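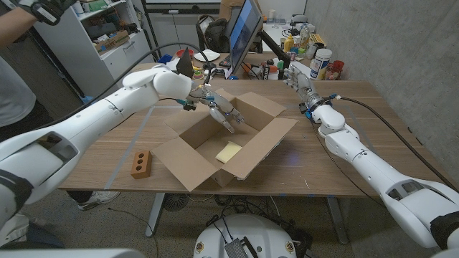
Wednesday, 03/11/2021 — packing cell, day shift

Left hand over the box, sponge already at the bottom, brick still on the table. I had that view open on my screen for most of the morning, and I can now draw the four flaps from memory.

Target for the shift was 500 cycles. Reached 507 by the end, counting the ones I had to help. A cycle is one item into one box, hand clear of the rim. Tihomir wants "clear of the rim" written down properly, with a height, before the Plukbridge people come. He is right. Two of us have been scoring it differently and the April figures can't be compared with anything.

The sponge is the easy item. It gives a little, so the fingers can close late and still hold it. The brick does not give. If the hand comes down on it a few degrees off, one finger finds a hole and the others find the face, and then it turns in the grip. I logged this under "orientation" for the first hour and under "grasp" after lunch. Must go back and choose one.

Flaps: the front one matters most. If it stands up, the wrist touches it on the way in. Folded right down, no contact. At Dresow they tape them, which costs a person's time per box, and that person is not in the cost sheet. I raised it. Georgiev's answer was that the sheet covers the cell and the flaps are upstream. Upstream is Stundano's bench, and she has a name and a sore thumb.

Which brings me to the part I wanted to put down. Before the cell, packing was four people and a radio. Each did the whole box: fold, fill, close, label. Now the job is cut up. One folds and presents, one watches, one clears faults, and the fourth has gone over to returns. The watching is what people complain of. Packing is tiring in the arms and you go home tired in the arms. Watching is long stretches of nothing and then a stop that has to be dealt with quickly, and the stops are timed. I did the watching myself today for 3 hours without a break to see. My notes from the third hour are poor. Several lines have no cycle number at all.

Proposed to Tihomir: swap posts every hour, and stop publishing the fault-clear times by name. He agreed to the first. The second goes to the Monday meeting.

Pay grade for the watching post still not settled. It is listed as "operator," same as folding, though it needs the fault course and folding doesn't. Asked again. No reply by the time I left.

Fault list is at 882 lines since we started it, a good share of them duplicates. I merged as far as the cable entries and gave up.

Tomorrow: brick only, all morning, one category for the turned grips. Bring the steel rule for the rim height. Ask Stundano about the thumb.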